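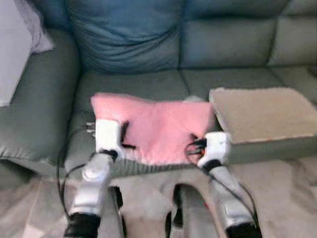
A good crowd of us from the Lolham branch made the trip out to Sarnberg in September for the Prydderch open day, and what a lovely afternoon it was! The doors opened at 2, and the tea urn was (thank goodness) already going. The big draw was Jandonen, the household robot, working with its two arms at an ordinary sofa, and I could have watched it for hours. It takes hold of a pink cloth with a pair of black fingers on each arm, and you find yourself leaning forward in your chair, willing it along as you would a grandchild with their shoelaces. 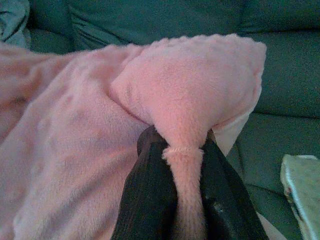 Margaret's neighbour thought it all rather slow, and said she'd have the whole lounge room tidied and the kettle on by the time it had made up its mind, though she did add that her hands aren't what they were and she'd be glad of the company.

We were told the team has done 300 practice runs on soft things alone, and is hoping for 600 before the next open day. Cloth is apparently much harder than cups or boxes, as it never sits the same way twice. They were very patient with our questions, even mine about cat hair.

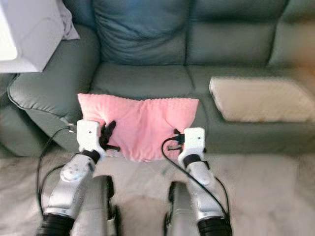 Jandonen at the sofa, Sarnberg open day

If you'd like to come along next time, put your name on the sheet by the door. There are 10 seats on the minibus and they do go quickly.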